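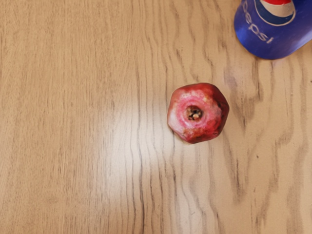
Unit 3: Budgeting for a picking cell
Course tutor: Catarina Sampaio

Before next session, read the Giltitico quotation in your pack and the notes below.

The price of the arm is only one line. A full budget also covers the gripper, mounting, guarding, cabling, software licences, training and spares. Students often leave out simulation time, and it should have its own line. Trying grasps on rendered objects first costs staff hours and computer time, but it can show that a gripper is the wrong shape before you have ordered it.

Worked figures for the gripper
Horora, two-finger: 795 euros, fingertips included
Brovuveo, suction: 800 euros, pump not included

The two prices look the same until the pump is added. Ask for the cost of the working set — the part alone tells you little. Fingertip pads wear, so allow 74 euros a year for these.

Delivery
Order by the end of term if the cell is needed in September. Put the supplier's lead time in writing.

Exercise
Draft a one-page budget for a cell that must handle both fruit and drinks cans. State which items you would buy now and which could wait a year. Hand it to Armindo Neves.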